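Chapter 7
Paying for the Second Arm

By the end of this chapter you should be able to read a supplier's quotation, list what it leaves out, and say whether a bench robot deserves a place in next year's budget.

Start with the demonstration, because most purchases do. A buyer visits a showroom, watches a pair of arms handle glassware for ten minutes and goes home with a figure in mind. Nazmiye Çınar, who ran purchasing for the teaching laboratories at Stultthorpe, kept a list of what she had not been shown on such visits. It covered spillage, breakages, a change of flask size, and the person who set everything out beforehand. The list grew longer than the quotation.
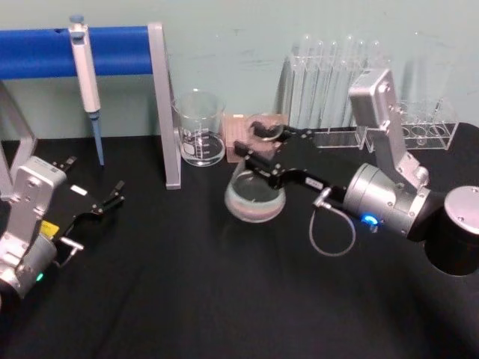 Figure 7.1 A two-arm bench cell with pipette stand, flask and test tube rack. Which of these items would appear on the supplier's quotation?

Price the bench before you price the arms. Glassware has to stand where the program expects it, so somebody must put it there, and that somebody is paid. Racks and stands may need replacing with ones the grippers can manage. Suppliers tend to call these things accessories – a word that should make any budget holder reach for a pencil.

Then ask what the second arm is for. One arm can do a good deal if the work is laid out well, and a second adds its own servicing, spares and training. Sometimes the job does need 2, as when a vessel must be held while something else is done to it. Sometimes the second arm simply looks good in a showroom.

Case 7A: Birano
The Birano laboratory planned for 500 samples a month. Its supplier, Kovács, based the payback sum on that number. In April the log showed 116. The arms had worked as promised, but the samples had never existed outside the business plan. Zeeshan Jatoi, who inherited the budget, reworked the sum using the log and found that the payback date fell after the end of the service contract.

Keep his method in mind as you read section 7.1, which deals with estimating demand from records you already hold.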